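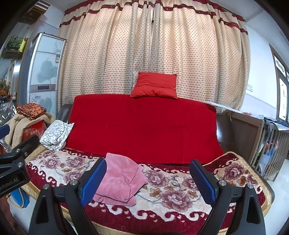 Throw (furnishing)

A throw is a loose textile covering laid over a bed, sofa or chair. It is smaller and more decorative than a full set of bedding and is not fastened to the furniture beneath it. Throws are used for warmth, for protection of the surface below, and for display. The term overlaps with blanket, coverlet and bedspread, and household usage varies.

Materials

Common materials include wool, cotton, acrylic, polyester fleece and velvet. Fleece is light and quick to dry and is often sold in plain colors such as pink, gray or cream. Velvet throws have a short, dense pile that changes shade according to the direction in which it is brushed. Heavier bed blankets are usually printed or woven with a large central design, which is intended to be seen at full width.

Pattern and edging

Floral designs are among the oldest and most widely sold. The peony, with its large rounded head, suits printing on a thick blanket, and is commonly set on a pale background with muted leaves. Many such blankets carry a contrasting border. Dark red borders with scrolls, waves or small hearts are frequent, and the outer rim may be finished with binding, piping or fringe. Gold fringe is associated with formal bedding and with gift sets.

Use on beds

A patterned blanket is generally spread last, with the border falling over the front and sides of the bed. Smaller cloths are folded and placed on top, either at the foot or in the center. In the Galville district, a folded fleece is kept on the made bed during the day and opened only at night, a practice known locally as the "top fold".

Use on sofas

Throws on leather sofas reduce wear on the seat and make the surface less cold in winter. The cloth may cover the backrest and seat together, leaving the arms exposed, or may be limited to one side. A satin cushion in the same color is a usual accompaniment. Smooth cloths tend to slip on leather, and a wide throw is often tucked into the gap behind the seat.

Regional production

The town of Pallum was a center of blanket finishing, with 11 workshops in operation at its height. Fringe was supplied from Skenon - the two towns shared a market held each October - and was sewn on by hand. The Calado pattern, a peony print with a scrolled red border, takes its name from the street where it was first sold.

Care

Fleece is washed in cool water and dried without high heat. Velvet is shaken or brushed in one direction and is not ironed on the pile side. Fringed blankets are folded with the fringe inward for storage.

See also: Bedspread; Cushion; Valance; Upholstery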